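4.2 What the break room crew told us

I went to Dollham expecting to hear about jobs. What I mostly heard about was counters. The Dollham site feeds 668 people a day out of a kitchen that Nogueira, the catering contractor, runs in 2 shifts, and the plan (still a plan when I started my interviews in January) was to hand the small reheating and clearing tasks to a two-handed humanoid from Urex. Marora supplied the simulation the tasks get rehearsed in before anything moves in the real kitchen. I sat in on those rehearsals with the staff, and I loved it – everybody had opinions, and most of them were about where things go!

Going in, I had figured that people would compare the robot to themselves. Some did. But the first thing that changed was the talk between coworkers. Before the rehearsals, how you loaded a microwave was your own business. Once the motions had to be spelled out for somebody at Marora, two people who had shared a shift for years found out they did it in completely different ways, and each of them was sure the other one was wrong. I have 80 pages of notes and a good chunk of them is this argument (it got friendly in the end, mostly).

The second change was who got asked. Shift leads had always set the layout. Now the people with the most hours at the counter were the ones Marora wanted in the room, and a couple of them told me they liked that a lot. They also weren't paid extra for it, and I'll come back to that in section 5. Figure 3 is one of the rehearsal views we talked over, with the right hand holding a bottle at the open microwave and the left hand low down by the white canister.

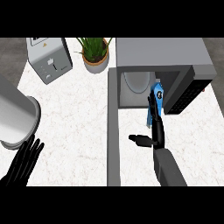

Filipa Valente told me the reheating was never the part of the shift that wore her out, and that if a machine took it over she would want the saved minutes to stay with the crew and not turn into a shorter roster. She asked me to write that down exactly, so I did. Four other people brought up the roster without any prompting from me, and the contractor's answer when I passed it along was that hours would be looked at after the trial.

I can't say yet how that will go. The interviews in the next section pick up after the roster meeting, when the mood was a good deal more careful.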